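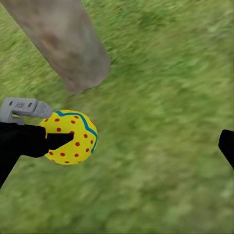
Digest 23, Issue 8

Date: 16 January 2024
From: Gerardo De Luca
Subject: Re: Handalach, order of viewing

Dear members,

The screening group has considered Ms Grewal's enquiry, quoted in part:

> I wish to show Handalach at our October meeting. The library copy
> places the Clernwood story at the end of the second disc, but the
> printed guide lists it between episodes 8 and 9. Which order should
> be followed? I should also like to know whether the subtitles have
> been corrected.
>
> Sunita Grewal

The printed guide follows the order of the original broadcast and should be used at all group screenings. The Clernwood story introduces the ferryman, whose return in episode 16 makes little sense to anyone who has not met him. Viewers who already know the manga may watch it last without loss.

The subtitles on disc 2 remain as issued. The song in the opening titles is still untranslated, and the name of the harbour town is spelt in two ways. Members who have prepared their own translation of the song are invited to send it to the list as plain text.

Requests to borrow the discs should state the date of the meeting and the name of the person who will return them.

Yours faithfully,
Gerardo De Luca
for the screening group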